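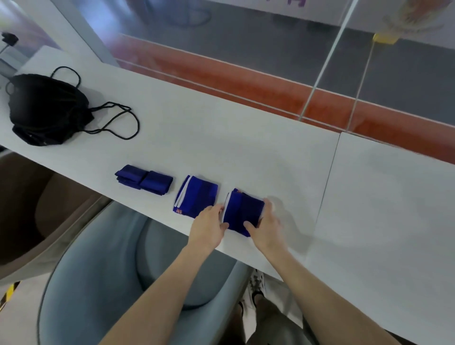 About Nimbridge

2024-08-16 | Nelly Ospina
2 min read

Nimbridge is a finishing and packing contractor for textile products. We receive finished goods in bulk from the maker, inspect them, fold them to a written specification, pack them, and ship them to the store or warehouse named on the order. We do not cut, sew, dye or print.

The company was started in Cundlow by Lachlan Matheson, who had spent 18 years in garment quality control and remains our technical lead. The first contract was for table linen from Grukwood, a mill supply firm that still sends us work every month. Sportswear, school clothing and hotel textiles were added later and now make up most of our volume.

How work is specified

Each product has a fold sheet. The sheet gives the finished length and width, the fold sequence, the face that must show, the position of the care label, and the tolerance. Standard tolerance on a folded edge is 6 mm. Customers may supply their own sheet. If they do not, we write one from three sample pieces and return it for signature before the lot is released.

Knits and wovens are handled under separate procedures. Knit goods are laid flat without tension before the first fold, as a stretched panel will recover in the pack and pull the edges out of line. Wovens with a hard crease are folded along the crease already in the cloth. Coated fabrics are interleaved with tissue on request.

Inspection

Lots are sampled on arrival against the customer's defect list. Open seams, oil marks, shade variation and missing labels are recorded by carton number. Pieces that fail are set aside and reported, and we do not repair or discard them without written instructions. A second check is made after packing and covers count, size mix and barcode. 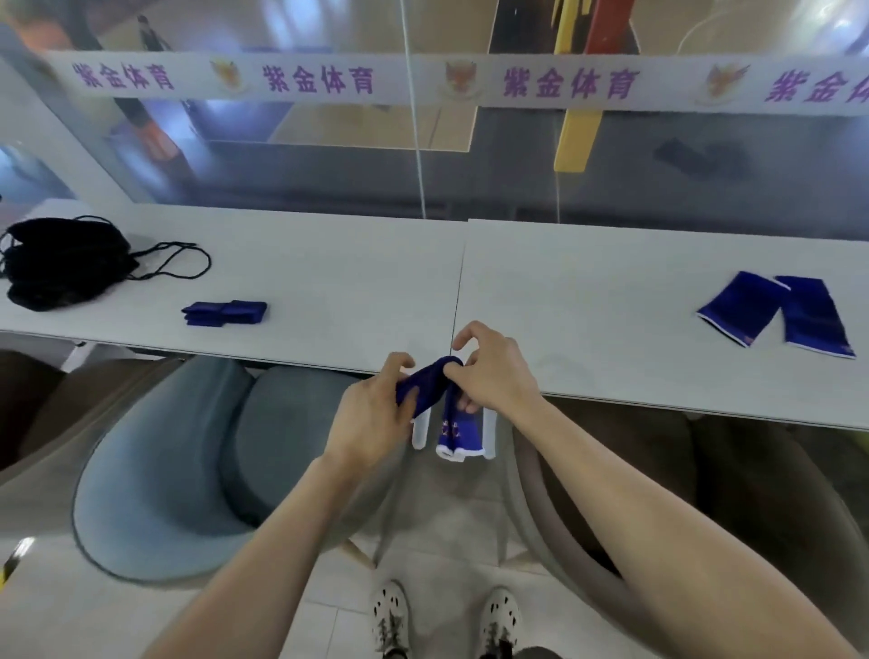 What is the smallest lot you accept?
The minimum is 30 pieces per style and color. Smaller quantities can be combined if they share one fold sheet and one delivery address.

Locations

The main floor and the office are in Cundlow. A second floor at Saithong handles export cartons and goods that need fumigated pallets. Both sites use the same fold sheets and the same lot numbering, so an order may be moved between them without being specified again. Saithong closes for stock count during the last week of February, and inbound deliveries for that week should be booked to Cundlow.

Staff and training

New packers work beside an experienced packer for about three weeks and are signed off by product group. Sign-off for knits does not cover wovens. Records are held by Nelly Ospina, operations manager, and may be reviewed by customers during a site visit.

Quotations are prepared from a sample, an expected quantity and a delivery address. Prices are given per piece and exclude freight.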